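Freestanding vanity with open lower shelf: sealing the countertop edge and what to put underneath
Vistmont Home Forum > Bathrooms > Furniture and Storage
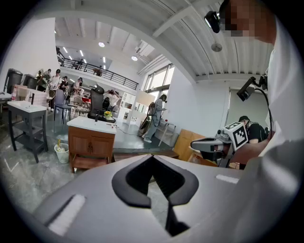

Post 1: gratewell
December 1, 2018

I am choosing between two freestanding units. One is the wooden cabinet with the white countertop, two paneled doors and an open shelf below. The other is the dark gray stand with the white sink top and open shelves. Both have black faucets. The room is small, there is no window, and the fan is rated at 70 cfm.

Questions:
1. Does a wooden cabinet need extra sealing where the top meets the carcass?
2. Is an open lower shelf usable for towels, or does it collect dust and floor moisture?
3. Is a pot of flowers on the corner of the countertop a bad idea long term?

Budget for the unit alone is 300 dollars.

Post 2: pvc_elbow

1. Yes. Run a thin bead of clear silicone under the front and side overhang. Leave the back until the unit is against the wall, then seal the top to the wall in one pass. Factory finish on the underside of a cabinet is often thin or missing. Check it with a flashlight before installation. Two coats of water-based polyurethane on any bare wood, sanded at 200 grit between coats.

2. Towels are fine if the shelf is well clear of the floor. Use a basket.

3. Put a saucer under it.

Post 3: Dresine_Tom_fan

I disagree on silicone under the overhang. If the top ever has to come off, you will be cutting it blind with a utility knife and you will mark the finish. A few dabs to hold the top in place are enough. The joint that needs a continuous bead is the one at the wall.

I would take the gray stand. No doors means no hinges to adjust, and the trap stays in reach.

Post 4: pvc_elbow

Dabs leave gaps. Water runs back along the underside of the overhang and sits in them. I replaced the side panel on my own cabinet in October for exactly that reason. The cut is not difficult with a flexible blade and some patience.

Post 5: halfbath311

Consider what you intend to store. With open shelves everything is on view: cleaning products, spare paper, hair dryer. Doors hide that. The wooden one gives you both, closed space for bottles and one shelf for towels.

Measure door swing before buying. Mine hits the wastebasket every time, and the basket has nowhere else to go.

Post 6: gratewell

Thanks. Door swing had not occurred to me. The toilet is on the right side, so the right door would open toward it. I will tape the outline on the floor and check.

Is there a difference in plumbing access between the two? The drain comes out of the wall, not the floor.

Post 7: Dresine_Tom_fan

For a wall drain, check the height of the outlet against the height of any fixed shelf or back rail. On the Walis cabinet I installed, the back rail crossed the outlet and had to be notched. An open stand usually avoids this, but look at the shelf positions anyway.

Post 8: quietgrout

Black faucets: if your water is hard, wipe them dry. Deposits show as white rings at the base. Vinegar diluted with water takes them off, but do not leave it sitting on the finish. The Bensaid care sheet that came with mine says mild soap only, so read yours first.

I side with pvc_elbow on the full bead. Mask both edges, tool it once, pull the tape while it is still soft.

Post 9: gratewell

Taped it out. The right door clears the toilet but not the paper holder. The holder can move. Going with the wooden unit, full bead at the wall. Still undecided about the overhang.

Post 10: Dresine_Tom_fan

Do the wall first and leave the overhang for a month. Check underneath with a dry tissue after showers. If it comes away damp, add the bead then.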